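Clearing the bed before you change it

The linen exchange at Pelterside starts up again in December, and the drop-off table will be open from 2 p.m. in the Clirkby building. Bring sheets, pillowcases and duvet covers, washed and folded. The table has run out of fitted sheets both times it was held, so those are the most useful thing to bring if you have any to spare.

A few readers wrote in after the last issue to ask about the bed-changing routine mentioned on the back page. It takes up to 30 minutes if the bed has been used as a table, a desk and a snack shelf all week, and much less if it hasn't. Most of that time goes to clearing, so start there.

Take the clothes first. Cloth covers everything else, and small things get rolled up in it and end up in the washer. Lift each piece by one end, shake it over the mattress and then decide whether it is going in the hamper or back on a hook. Check pockets.

Food comes next. Unopened packets and instant noodles go back to the kitchen. Opened bags should be clipped shut or thrown out. Keep a tray by the bedroom door and make one trip with it.

Paper and pens are easy to lose and they do the most damage. An uncapped pen left on a light sheet overnight will leave a mark that doesn't always come out at 40 degrees Celsius, and a second hot wash can set it. Put papers flat in a drawer or folder. Phones and chargers go on the nightstand.

Soft toys can sit on a chair while the bed is stripped. If they need washing, put them in a pillowcase, tie the end and run them on the gentle cycle with the sheets.

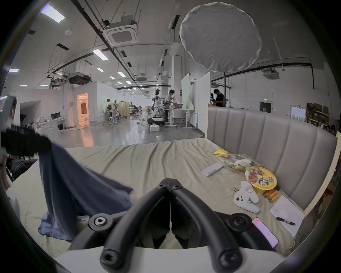 Still to clear: food, a plush toy, a pen and paper on the beige sheet, and the navy cloth at the side.

Once the bed is bare, pull the sheet off from the foot end and work toward the headboard. If your headboard is upholstered with channels, like the gray one in the photo, go down each groove with the brush attachment on the vacuum before the clean sheet goes on. Crumbs collect there — more than on the sheet, in many bedrooms. Wipe any wood trim with a barely damp cloth and let it dry.

Wrinkles in the clean sheet will mostly pull out if you put it on straight from the dryer. For cotton that has been sitting in a closet, a light mist of water and a flat hand works well enough.

Savchuk mattress protectors are back in stock at the Salell store for 29 dollars in the double size. The singles are still on order. Ask at the counter to have one put aside.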